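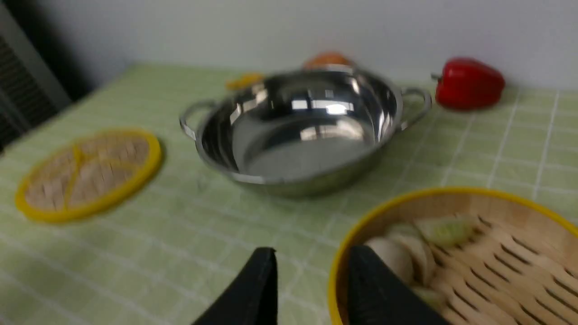

*Wrist camera over the basket, gripper fingers in the foreground, pot in the middle of the table.*

# Wrist camera or head camera for placing a bamboo lid? Also flat vs. textured fingers

**Edith Huamán**
Posted 11/22/23

I have a Brilden arm with a Zulik parallel gripper (80 mm stroke) and a Xenos controller. The task is a steamer task: basket into a shallow steel pot, lid onto the basket or onto the pot, food pieces into the basket. The cloth is a light green check and it stays on the table for every run.

I have two cameras, both Prenomik. One is at the wrist and the other is at the head. My controller license only lets me log one color stream at full rate, so I have to pick a main camera for the placing phase. The other one drops to 9 frames per second.

What I have so far:

- The wrist view is good for the approach. Both fingertips are visible, so the gap between them can be compared with the rim before closing.
- During fast moves the wrist view smears. Exposure is on auto.
- Close to the target, the wrist view loses context. The basket is often only partly in the image, and a finger can cover part of the rim.
- The steel pot reflects the cloth and the lights. My rim detector finds edges inside the pot that aren't edges.

I've logged 539 attempts, but I changed finger pads partway through and didn't tag the change, so I don't trust my own comparison. I would like to know which camera other people use for the last stretch of a lid placement, and whether the pads matter more than the camera.

---

**Ulla Heinonen**

Use both, but switch by phase. The wrist camera should own the approach and the grasp. The head camera should own the placement check.

I would do it in this order:

1. Fix the exposure on the wrist camera. Auto exposure reacts to the steel every time the pot comes into view, and indoors it will usually settle on a long shutter. Set the shutter first, then raise the gain until the cloth grid is readable. Noise is easier to live with than smear.

2. Reduce the wrist speed for the last stretch. The Xenos lets you attach a speed limit to a zone. Put one over the pot.

3. Pick a fixed waypoint where the wrist sees the pot handle, the lid edge and both fingertips together, with the gripper open. Save a still there on every run. In a view like the one below the yellow band on the lid is the best feature you have. It has strong contrast against the cloth and the steel, and it doesn't mirror its surroundings the way the pot does. I would fit an ellipse to the band and ignore the pot rim entirely.
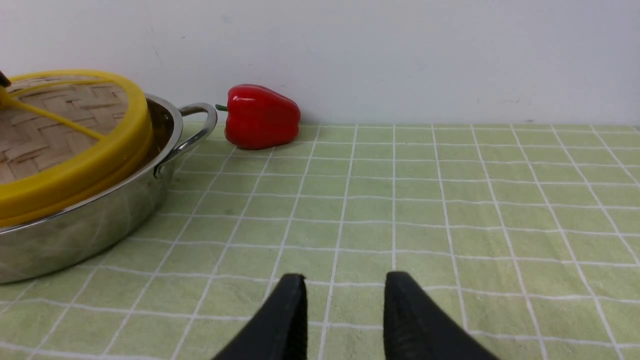

4. Tag the pads. Write the pad type into the episode name, even if you think you won't change it again. Without that you can't separate pad slip from camera error.

5. Run the same start pose with each pad type before comparing anything else. Fifty runs per pad is enough to see a large difference. A small difference probably doesn't matter for a part this light.

On pads: smooth pads slide on a smooth rim if you grip off-center, and the lid then rotates during the lift. Textured pads hold better but can catch on the weave on release – the lid tips as the fingers open. I settled on textured pads with a slower opening speed. Force made less difference than I expected once the grip was centered.

Your reflection problem won't go away with more tuning of the edge detector. Mask the inside of the pot.

---

**gridcell_ops**

Head camera. Wrist cameras are overrated for this. I run mine at 400 lux with the head camera only and it places fine. Don't know about the Zulik, I use suction.

---

**Edith Huamán**

Thanks. Suction is out for me on a woven surface, but I did try the head camera as the main stream this afternoon.

It does help with the check. With the basket down in the pot and the lid on, the yellow rim and its spokes are all in one view, along with both handles. The bare metal showing between the steamer and the pot gives a usable offset: in the run below the gap is on the right and back sides, so the steamer sits toward the front left. I couldn't have measured that from the wrist at close range.

The produce behind the pot stays outside my mask. The arm can come into the lower left of the head view, so I've masked that corner as well and moved the retreat pose farther out.

Fixed shutter is done. The zone limit is set. I'm redoing the pad runs from zero, tagged this time.
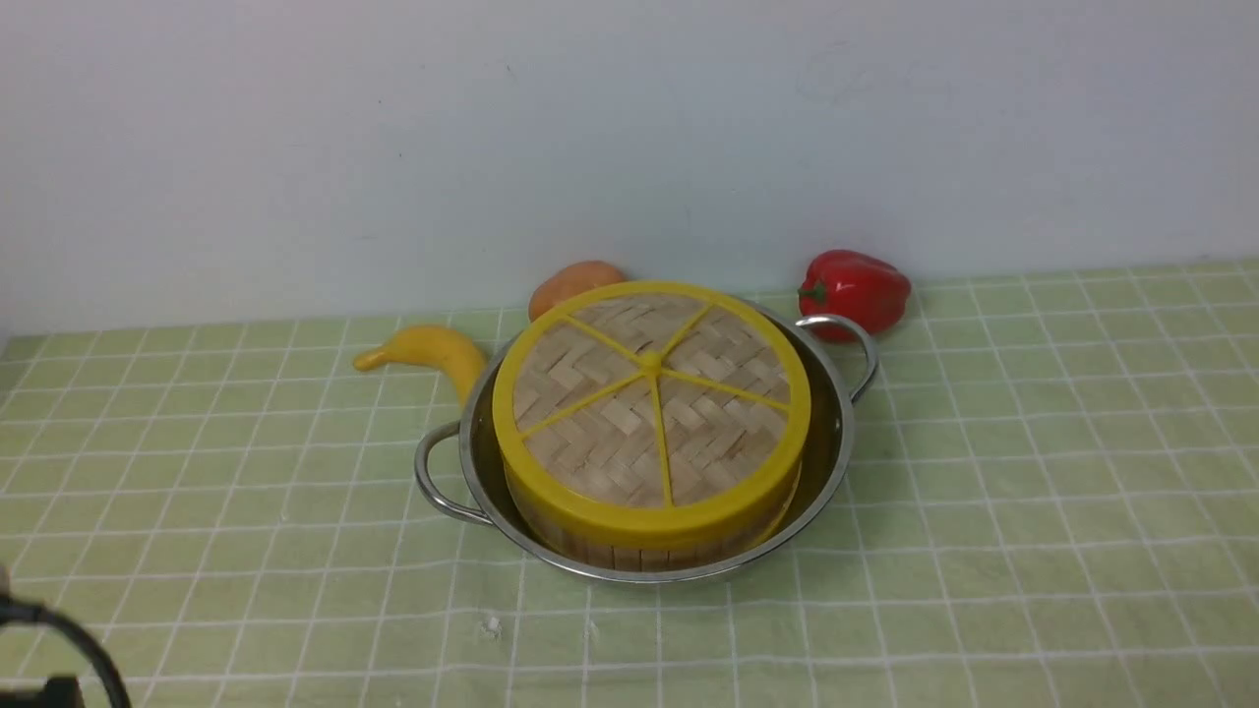

**gridcell_ops**

Do you have to recalibrate the wrist camera after swapping the pads?

**Ulla Heinonen**

The camera calibration stays valid as long as the mount hasn't been touched. What changes is the fingertip offset. Re-zero the gripper with the new pads closed, then update the tool length in the controller if the pads extend past the old tips.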